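About Us

Hi, and welcome in! I'm Cadi Rosser, and I run Jolton, which is a long name on the lease and a short one on the door. We teach people how to look after the things they already own: folding, mending, cleaning, packing, storing, moving house without losing the can opener. If you found us through a friend who suddenly has a very tidy linen closet, say hi to them from me.

I started Jolton at my own kitchen table with 2 students, both of them my cousins, and one of those only came for the soup. Before that I spent years working for a moving company called Weerakoon, first on the trucks and then in the office, writing up the packing lists. You learn a lot about people from their packing lists. You also learn how to wrap a lamp, and I was surprised how many of our customers wanted to stand next to me and watch me do it. They'd ask why the paper went that way around, and could they try one. So I began teaching it on Sunday afternoons, and then the table got too small, and then the kitchen did.

What we do now

Most weeks we run four kinds of class. Home Basics is the one everybody starts with, and it covers cloths, surfaces, bedding and what to do with a drawer that won't close. Fold and Store is exactly what it sounds like. Packing for a Move takes two evenings and people tend to book it in a panic (please book it before the panic if you can, the second evening is much more useful when you still have a kitchen). And Table Work is our practice session, where you bring whatever you're stuck on, put it on a table and work it out with the rest of us.

Table Work is my favorite and I'm not going to pretend otherwise. Someone brings a fitted sheet, someone else brings a box of cables, and by the end of the evening they've swapped. We had a man come in last winter with his late mother's button tins and he stayed with us right through to June. He sorted them by size, then by color, then by size again, and he taught the rest of us to sew on a shank button properly while he was at it.

Class size goes up to 25 for the talks and stays a lot smaller for anything with your hands in it. You don't need to bring supplies unless we've told you to. Cloths, boxes, tape, labels and tea are all included.

Our space

We moved into the studio on Trikevach Street after a long time of borrowing other people's rooms, and I still get a little thrill when I unlock it. The ceiling is white and ribbed with long fluorescent lights running along it, and then there's daylight too, from the big black-framed window at the far wall and the glass doorway next to it. Green leaves outside! I'd taught in a basement for two winters, so you can imagine. There's a stretch of reddish-brown brick up by one side that I wouldn't let anyone paint, and a tall white cabinet beside it, and an upper level with a black metal railing.

The floor is pale and shows every crumb. I've made my peace with it and it does keep us sweeping.

The Jolton Letter, No. 25
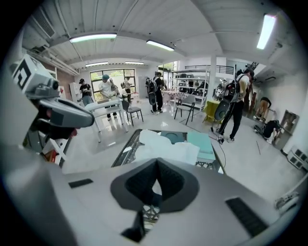 Page 2

The glass-topped table is the one I get asked about most. It has a dark metal frame and I bought it secondhand, and yes, it's a funny choice for a place that teaches cleaning - you can see every smear on it and it reflects the ceiling lights right back at you. I like it for that. If you want to learn how to wipe a surface without leaving a trail, do it on glass. A wooden table will flatter you. The glass one will tell you that you used too much spray and gave up before the corners.

The white cloth is where we begin. First exercise in Home Basics, every time: take a cloth that's been dropped in a heap, shake it out, find two corners, square it up and fold it so that somebody else could pick it up and use it without refolding. It sounds like nothing. Give it a try with a group watching, though, and you'll see why we spend a good part of an evening on it. My own way is in half, in half again, then thirds, with the edges tucked to the inside, but I know people who roll and I've stopped arguing with them.

Then there's the teal box with the flat lid. I'm a big believer in flat lids. You can stack on them, you can set your tea on them (with a coaster, please), and you can stick a label on top where you'll see it when the box is on a low shelf. Domed lids look nice in the store and then they eat a whole shelf. We get people to choose one color for one kind of thing and hold to it, so when you see teal at your own house you don't have to open it to know whether it's sewing or first aid. Pick whatever color you like.

How we teach

We don't do before-and-after pictures and we don't send you home with a shopping list. I feel pretty strongly about both of those. Nearly everyone who comes to us has enough containers already, often far too many, and what they want is an hour or two of calm and somebody to say "start with that one." We keep talks short. You'll be on your feet for a good chunk of any class, so wear shoes you like. If standing is hard for you let us know when you book and we'll set you up with a chair at the end of a table, where the elbow room is better anyway.

Homework exists but it's tiny. One drawer, or one shelf, or one bag.

We also write the Liseo notes, a set of printed sheets you can keep inside a cupboard door. Liseo was the name of the street I grew up on and I never came up with anything better. There's one for towels, one for winter coats, one for glasses and plates, and one for the under-sink area that people keep asking me to laminate (I'm working on it). Everybody who takes a class gets the sheets that go with it, and you're welcome to copy them for your family.

Coming to see us

We're at 490 Trikevach Street, Studio 2. The bell is on the left and you do need to lean on it. Doors open fifteen minutes ahead of each class, and if you're early the kettle's probably on. Street parking is easy after six and pretty awful before that, and the bike rack is around the side by the trees.

To book a spot, leave a message at extension 2397 or just stop by on a Sunday, when I'm in all afternoon doing the week's cloths and would be glad of the company. Bring a thing that's bothering you. A bag of mystery chargers is fine - we've all got one.

Cadi

Classes | Liseo notes | The Jolton Letter | Gift cards | Contact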